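Bivum Tabletop: Episode Acceptance Rules

Data card, revised 17/05/2021
Maintainer: Solange MacPherson
Rule changes: Normand Kowalchuk

Scope

These rules cover simulated chess-piece episodes submitted to the Bivum set. Episodes recorded under the older Holcombe task definitions follow their own card and must not be merged with these.

Workspace

The arm base is fixed to the tabletop. The board lies flat. Pieces may start on the board or directly on the table; both are valid start states. The wrist camera stays mounted for the whole episode, including episodes that log joint states only.
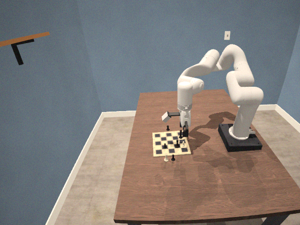

Acceptance rules

1. One piece is moved per episode. Contact with any other piece is logged as a touch event.
2. The gripper approaches from above. Side grasps go in the "lateral" split.
3. Fingers must be fully open before descent.
4. Episodes with more than 2 touch events are rejected.
5. Episodes longer than 30 seconds are truncated and marked incomplete.
6. Do not edit trajectories by hand. Rerun the episode with a new seed.

Review

Each batch is checked by two reviewers working separately. A batch is released when at least 85 percent of its episodes pass both checks. Disagreements go to Florence Doucette.

Known issues

Piece color is stored as a string in batches made before August and as an integer after that. The Petrenko loader reads both. The Joredmont loader reads integers only.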